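Mallotine Opens Second Data Collection Floor in Mendport

New stations will record household tasks for the company's robot learning system

MENDPORT, November – Mallotine, which develops control software for robot arms, has opened a second floor for collecting training examples at its Mendport site. The company will use the floor to record people guiding robot arms through short household tasks. The recordings go into Hegazy, the company's learning system for tabletop handling.

The project has 59 tasks on its current list. Most involve things found in a kitchen or laundry room: mugs, plates, cloths, small racks and shelves. For each task, operators are asked to complete 300 accepted recordings before the task is passed to the training group. Operators move the arms through each task themselves, and the system stores the camera views together with the joint positions and gripper commands.

"A person knows to turn a mug by the handle before setting it on a shelf. The arm has to get that from examples, and it needs a lot of them," said Vanderleia Damasceno, director of data operations at Mallotine. "We were turning down good tasks last year because we did not have the table space. Now we can run them side by side." 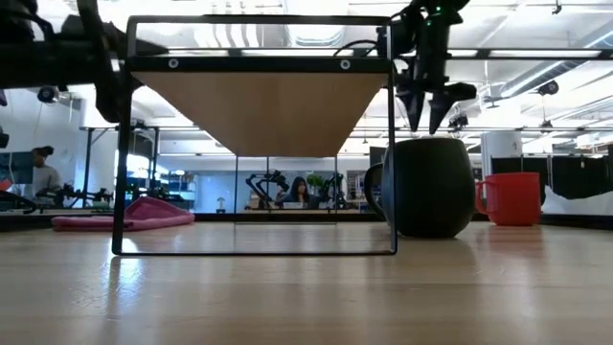 A gripper over a dark mug beside a black metal-framed stand, with a red mug and a pink cloth also on the table, at Mallotine in Mendport.

Objects are moved to new starting positions between recordings. An operator working with two mugs and a stand, for instance, will change the distance between them, the direction the handles face and the order in which the mugs are picked up. Cloths are dropped and folded by hand so that they do not lie the same way twice. Mallotine said its earlier recordings were too neat, and that arms trained on them had trouble when an object was a few inches from its usual spot.

Each recording is reviewed by a second operator, who marks it as accepted, accepted with a note, or rejected. Slow or clumsy attempts are kept if the task is finished. Attempts in which the arm drops an object and then recovers it are stored in a separate group, which the training team uses to teach the arms how to correct a mistake. Recordings with a missing camera view are rejected.

"We tell new operators not to aim for a perfect run," Damasceno said. "If you miss the handle the first time, go back and get it. Please do not stop and start over, because the second try is useful to us."

New operators train for 4 days before their recordings count toward a task. The first day covers safety and the emergency stop. The remaining time is spent at a station with an experienced operator, starting with single-object tasks and moving on to tasks that need two arms.

The first full set from the new floor, named Jerkham, will contain 399 hours of recordings. Mallotine plans to use it for the next version of Hegazy and will make a smaller portion available to university groups on request. Requests should state the type of arm and gripper in use – the recordings can be converted for other equipment, but the company does not provide support for this work.

Mallotine is hiring operators for day and evening shifts in Mendport. No background in robotics is required. Applicants should be comfortable with detailed, repetitive work and will be asked to complete a short hands-on trial at a station.

About Mallotine

Mallotine develops software that allows robot arms to learn handling tasks from recorded examples. The company is based in Mendport.

Media contact: Mallotine press office, Mendport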